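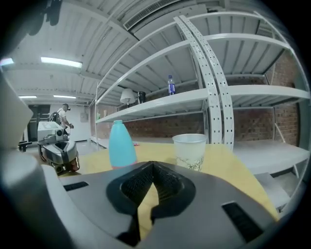 Lalit Chaturvedi asks whether the bottles and cups left at Wiltonlow are thrown out at the end of each month.

They are not. Items left behind are placed on the table by the white shelving and kept until the next clear-out. A reminder of the arrangements follows. (1/6)

The white metal shelving is shared. Members of Wiltonlow may leave one drink bottle and one cup there, marked with a name on the base. Unmarked items go to the table – please check it before reporting anything as lost. (2/6)

Cups should be rinsed and dried before they are put back. The Fujimoto cloths are for cups and bottles only. Please use the Zaleck spray on the table and shelves, and return it to the cupboard under the sink. (3/6)

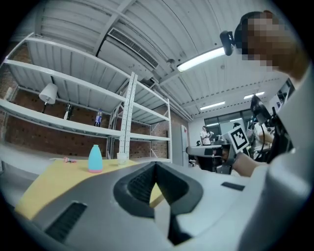 Table and shelving at Wiltonlow, November 2019.

Drink bottles may stay on the shelves overnight if the cap is closed. Food may not. Small items such as key rings and hair ties are easily missed on the table and should be handed in at the front desk, where they are entered in the lost property book. (4/6)

The next full clear-out will be held in April. Anything still unclaimed by then will be offered to the Claltuven share shelf. Cracked cups and bottles without caps will be recycled. Members who are away at that time may ask the desk in writing to hold an item for a further 5 weeks. (5/6)

Replacement cups can be bought at the desk for $2 each. Labels are free of charge and come in sheets of 80 – please take only what you need. Questions about the shelving may be left at the desk or sent as a reply to this thread. (6/6)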